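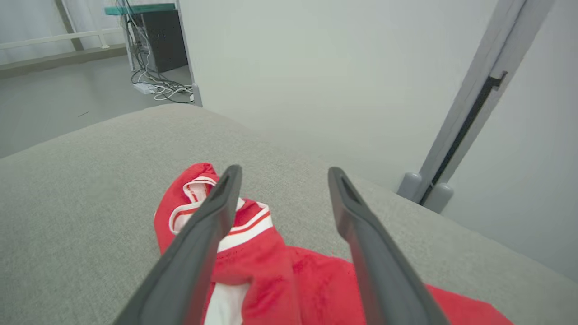

Our little network for women coming back to research after a long break is finally taking sign-ups, and I have been grinning at my inbox all morning!

Brittany Hiebert and I started it last July over a very long phone call – she was finishing her thesis on unpaid care, I was six years out of a lab and sure I'd forgotten everything.

We sent a survey to former colleagues, hoping for a handful of replies, and got 439. So many of you wrote whole pages (I read every one, some of them twice).

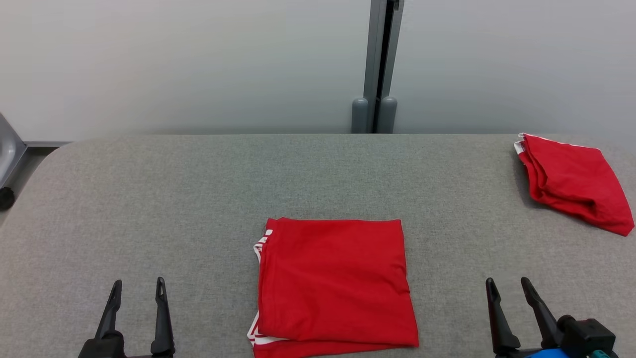
The thing that came up most was money for child care during conferences, so that's where our first grant of $1000 is going. Applying takes one page and no reference letters – just tell us where you want to go.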